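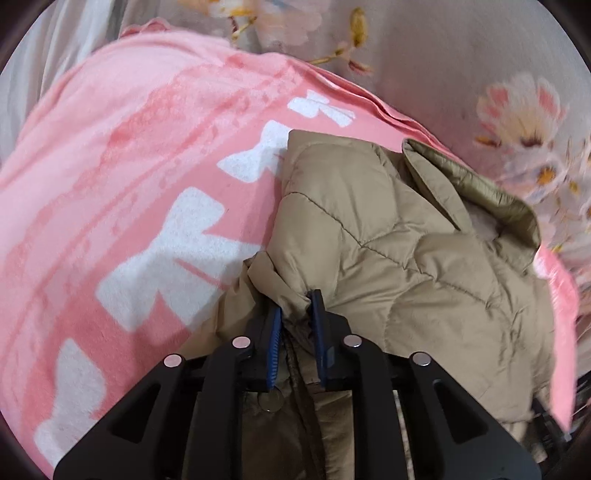
2026-08-17, bench notebook, soft goods

Okay, long entry today, get a coffee. Walter Huamán asked me last week to write down the handling rules we all sort of carry around in our heads, before the two new folks from Bedmont start picking up tools and inventing their own. So these are the rules as I understand them, plus my grumbling. Scribble in the margins if you disagree!

First one, and I will die on this hill: pinch fabric, never hardware. A quilted jacket is a great first garment because there's plenty to grab, but it's also full of snaps and zipper tape, and everybody's hand drifts toward the placket. Don't. Take a gathered fold at the sleeve edge, get the blue pads square on it, close until the cloth bunches, then stop closing. If you keep squeezing after that you're only teaching the policy that squeezing is free (it isn't, ask whoever pays for the pads).

Second, layers. When a jacket is lying on a fleece blanket, the job is the jacket. If the blanket comes along for the ride, even a corner of it, the take gets flagged "double pick" and it stays flagged. I know it feels harsh when the fold afterward looks lovely. We had this argument in May over the Lozano set and I lost a whole afternoon sorting good double picks from bad double picks, and at the end I couldn't explain my own sorting to Walter. So: one tag, no judgment calls.

Third, and this is where the written standard is a mess. The Asbridge sheet says to lift "promptly after grasp." Promptly! What does that even mean? I've been holding for a slow breath before lifting and Walter goes straight up, and you can pick out his takes from mine without looking at the names. My vote is that both are okay as long as each person stays consistent through a batch. He wants a number in there. I said fine, pick one, and he hasn't yet.

Fourth, messy bedding is allowed. More than allowed, please keep it! Somebody has been smoothing everything flat before each take and I get it, I like a made bed too, but a flat, plain background is the one thing we already have tons of. Florals, ruffles, prints on the blanket, linings turned out at the collar, leave it all. The rule is only that you don't rearrange anything once you've started a take. If you bump it, you bumped it, keep going and note it.

Speed: slower than you think. I went through a stack of my own takes this morning and there's motion blur in the flowered bedding from me swinging along like I'm late for a bus. Blur out in the background is tolerable. Blur on the fingertips or on the fold is a redo. I'd like to get that sentence into the Zukance checklist word for word, since the current one just says "image quality acceptable" and people tick it in their sleep.

Pads: wipe them every 10 takes, dry cloth, nothing sprayed. Fleece fuzz works down into the ridges and then the grip goes slick. Look at all the pins while you're in there. If one wiggles, tool goes on the shelf with a tag on it and you use another one, no finishing the batch first.

Target is still 3,000 takes for the whole set. I'd happily trade a chunk of those for cleaner tags but that's above my pay grade.

Still open:
- hold time before lift (Walter)
- does a snap brushing the outside of a finger count as a hardware touch? I say no
- hoods and collars: same rule as sleeves or their own page?
- new tags for the shelf, we're down to 3

Going to try the same jacket face down tomorrow, starting from the hem, and see if the fold rule still makes sense from there.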